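Tables, chairs and the stuff in between – my notes for the Kusuma evening talk

(Water on the lectern. Speak slower than last time. Clicker is the grey one, the black one belongs to the venue.)

Hello everyone, thanks for coming out in December when you could be at home with a blanket. I'm going to talk about shared rooms tonight, and mostly about the furniture in them. I've spent a silly amount of my working life moving tables, and I've got opinions!

Start with the Nolesa story. When I first helped out there we had one big room, four groups using it, and a rota on the door that said who had it when. The rota said nothing at all about how the room should look when you left. So every group arrived, spent a good while putting things the way they liked, did their session and went home. Then the next lot came in and undid it. Teguh Tjoa kept a tally for a month and reckoned we were losing roughly 10 minutes at each end of every session, and that was on a good day. (Pause here, somebody always nods.)

We tried a plan on the wall first. I drew it, I was very proud of it, it had a key and everything. People looked at it the way you look at a fire notice. The chairs went where the chairs wanted to go.

Then we tried a list of everything in the room, which ran to 139 lines by the time we'd finished. It took a whole Saturday. I won't put it up, you'd lose the will to live, but ask me afterwards if you want to see how many kinds of extension lead one building can own. The list was useful for about one thing, and that was working out what we had two of and needed one of. We gave away a trolley, a coat stand and a clock that ran backwards if you hung it near the radiator. (Don't do the full clock story. It takes ages.)

What did help was deciding which pieces stay and which pieces travel. Say this bit twice.

Pieces that stay: the main table, anything that needs a socket, anything heavy enough that you say "oof" when you lift it. Pieces that travel: chairs on wheels, small side tables, baskets, boxes. Once you've sorted them, you only have to look after the first lot with any care. The second lot can roam, as long as there's a floor to roam over.

And get the main table right, please. I like a plain rectangle. I've tried round ones, and I've tried those clever ones that fold into a wedge and pinch your thumb. A rectangle has ends, and ends are handy, you can say "put it at the door end" and people know what you mean. White is nice because it bounces the light and you spot a spill. It also shows every single mark, so keep a cloth near it.

Next bit is what a room looks like with people in it. I always want to see a room in use, with the coats and the bags and all the rest. An estate agent's view is no use to me.

(Click, give them a moment, click again. Same room in both.) 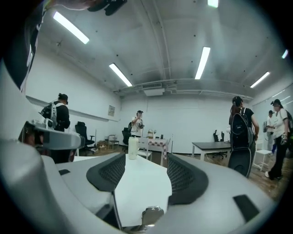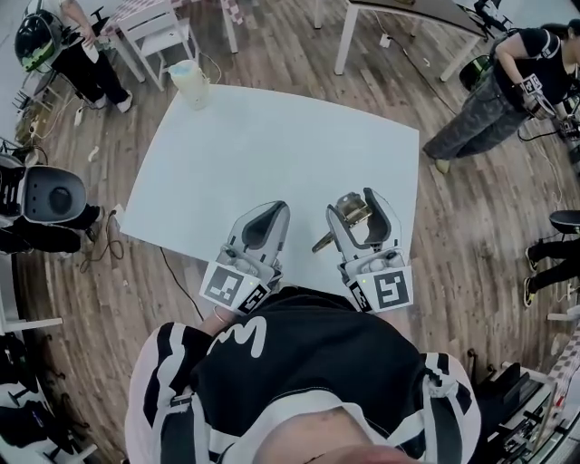

Far ends of tables are where things retire, according to Ifeanyi Bako, and whatever lands there in the first week will still be there in the spring unless it's given a shelf of its own. I think that's spot on. Look at the plastic container at the far end of the white table. It might be doing a useful job there, I've no idea, but if it were my room I'd want to know which shelf it goes back to. One thing at the end of a table is fine. It's the four friends it invites that cause the bother.

Now the little table with the red and white checks, which you can see best in the first one. I love a table like that. It's got a basket on it, it's got a cloth, and it says something different from the big plain one. People understand straight away that it's another sort of place. At Tralum we did the same with a stripy oilcloth, and the mugs moved over to it within a week without a single notice going up. If you take one cheap idea home tonight, make it a tablecloth.

Then chairs. Office chairs in the first picture, with a white chair by the checked table as well, and the slatted white one in the second. A mixture doesn't bother me in the slightest. I used to be a terrible snob about matching chairs, and then I sat through a long meeting on a matching chair. What I do mind is a wheeled chair with no parking spot, as it'll drift into the one gap people need to walk through. Pick a bit of wall and park them there, backs to the wall, seats out. It looks like a dentist's waiting room but you'll thank me when you're carrying something.

Floors! In the second picture there's a black cable going off the left edge of the table and across the boards, and more cables around on the floor. I'm not telling anybody off, my own kitchen looks like that when the printer's out. But if I walked into a room and could change one thing before lunch, I'd start with the floor every time. Move the table towards the socket before you buy a longer lead. Run the cable along the side nobody uses. If it has to cross a walkway, cover it, and choose a cover in a colour that stands out against the boards. We bought a lovely wood-coloured one for Nolesa and I tripped over it twice.

And sweep afterwards. Little bits on a wooden floor get under chair wheels and then you've got scratches.

Bags next. In the first picture one person is wearing a grey and black backpack and another's got a strap over the shoulder, and I see that in nearly every shared room I visit. I don't know the reason here and I won't guess. In my own rooms I've had a lot of luck with hooks, at least one more than you think you need, close to the door and low enough for short people (me). Stools are no good for it. You put a bag on a stool and then you've got no stool.

There is a small stool or side table further back along the wall in that one, by the way, and a little box on the floor near it. Boxes on floors are my weakness. I bring one in, put it down "for now" – and it becomes part of the building. My rule is that a box on the floor gets a label with a month on it. Once the month has gone, the box gets opened in front of everyone, which is embarrassing enough to work. Last year I had to open mine. It was full of Gruteo shelf brackets, the old sort, and we don't have any Gruteo shelves.

(If running late, skip to money.)

Money. People always ask. We spent 643 on the Nolesa room all in, and most of that was the big table and having it delivered up the stairs. The cloth, the hooks and the cable cover were small change. Teguh had been given a quote of 3000 for fitted units along one wall, and they'd have looked smart, but we'd have been stuck with them the minute a fifth group wanted to come in and roll out mats.

Something to try when you get back. Stand in your doorway in the middle of a busy session and don't tidy. Just watch where people's feet go, and where they put something down when both hands are full. Do it again on a different evening with a different group. Then move one piece of furniture, leave it a fortnight, and see whether anybody moves it back. If they do, they're probably right and you can have a sulk and try another.

Questions. Likely ones: folding tables (yes for spare, no for main), carpets (not with wheeled chairs), who holds the key (long answer, do it over tea). Hand the clicker back. Stack the front row before going for the bus.

Contact: Kusuma evening talks desk | © Kusuma talks, notes may be copied for your own group | Back to top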